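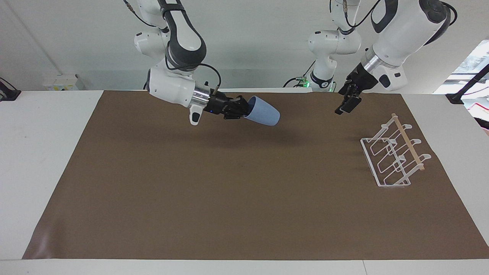 Scarves, Belts and One Good Bag: my notes for the style club talk

Opening (2 minutes, don't rush it)

Hello everybody, and thank you for having me back! Last time I went on for so long about coats that we missed the cake, so tonight I have a clock in front of me and I've promised to look at it.

I want to talk about accessories. I know, I know, everyone says they love accessories and then everyone goes home and puts on the same necklace they've worn for years. I do it too. I own 40 scarves (yes, I laid them out on the bed before I came, it was a shock) and until this spring I was wearing 6 of them. The rest were rolled up in a drawer looking gorgeous for no one.

Ask for hands: who has something at home with the tag still on? Wait for the guilty faces. Put my own hand up.

How I got going with this

Keep this bit short. I was getting ready for a dinner, wearing a plain navy dress I've had forever, and I was so bored with it I nearly didn't go. Then I pulled out a silk square in coral and cream, which I'd bought at Dotine on a rainy vacation and never worn, and tied it at the neck with the knot off to the side. Two people asked me where I got the new dress!

So I gave myself a project. For 21 days I wore something from the drawer every day, and I wasn't allowed to repeat. Some of it was a disaster. The fringed one went in my soup. But by the end I knew which ones I loved and which ones I'd been keeping out of guilt, and 13 of them went off to the thrift store in a shopping bag.

Scarves (stand up for this part, use the mirror)

Hold up the big square first. Fold it corner to corner, then keep folding until you have a long band. I like mine a bit fat because a skinny band looks like a ribbon on a box of candy, and I'm not the right age for that.

Show the side knot. Show the low one, tied loose so it sits on the collarbone. Then the one where you thread it through a ring, any old ring, I use a curtain ring that I painted gold and it has fooled everyone so far.

Say something about color here. If the dress is dark, I go for a scarf with a little of that same dark in it, plus something bright. If the whole scarf is bright it can look as if it landed on me by accident. Prints near the face are wonderful but do check them in daylight. I have a mustard paisley that makes me look like I have the flu, and I adore it, so now it lives on the handle of my tote.

Somebody will ask about polyester. My answer: wear it if you like it! It slips less than silk, and you can wash it without holding your breath. The Brustis ones hold a knot all evening. I do think silk moves better, and it feels so lovely in cold weather, but I'm not going to be snobby about it.

Belts

Sit back down. Drink some water.

I was scared of belts for years. Everybody told me to "define my waist" and I'd put one on, look in the mirror, and see a parcel. What changed my mind was wearing the belt lower and softer, over a long cardigan, buckle a little off center. Pass the tan one around so people can feel how soft the leather is. It came from Cha, the little shop with the green awning, and I had them punch two extra holes while I stood there.

A wide belt wants a plain dress under it. A narrow belt can go over nearly anything, including a coat, and I think over a coat is my favorite. There's something a bit old movie about it!

Don't forget to mention chain belts. I have one and it's very heavy and it jingles, and my advice is to leave it at home for weddings, funerals and the library.

The bag

This is the part where people argue, so leave time.

I used to change bags to match my shoes, every single morning, and I'd always leave something behind in the other one. My keys, usually. Now I carry one good bag for most of the year, a dark burgundy one with a top handle, and it goes with far more than black ever did. Burgundy with gray, burgundy with denim, burgundy with that awkward olive green we've all bought at some point. I was truly surprised.

Things I look at before I buy: does it stand up by itself, can I open it with one hand, does the strap slide off my shoulder. I put my own wallet and glasses in it right there in the store. The sales lady at Flistum gave me a look, but the zipper snagged on my glasses case and I'd never have known.

Evening bags are different. Have fun with those! Beads, feathers, a bag shaped like a shell, whatever makes you happy. You're only carrying a lipstick and a house key.

Gloves (only if the clock says there's time)

Bring the long cream pair and the short red pair. The red ones with a camel coat get more compliments than anything else I own. Bracelet over the glove, yes or no? I say yes, if the bracelet is chunky and the glove is plain. Let them vote.

For cleaning, I only do mine with a barely damp cloth, and they dry flat on a towel away from the heater. I put a pair on the radiator once and they came out the size of a doll's.

Trying things on

Move the chairs back and open the basket. Everybody takes one thing they'd never pick for themselves. If somebody's shy, hand them the blue spotted scarf, it looks good on every person I've ever put it on.

Remind people there are pins in the dish and the full-length mirror is by the coats.

Before they go

Ask everyone to pick one thing from their own drawer this week and wear it out of the house, even if it's only to buy milk. Bring it to the September meeting and tell us how it went. I'll be wearing the mustard paisley, on my bag, where it belongs.

Questions, then cake. Get my curtain ring back!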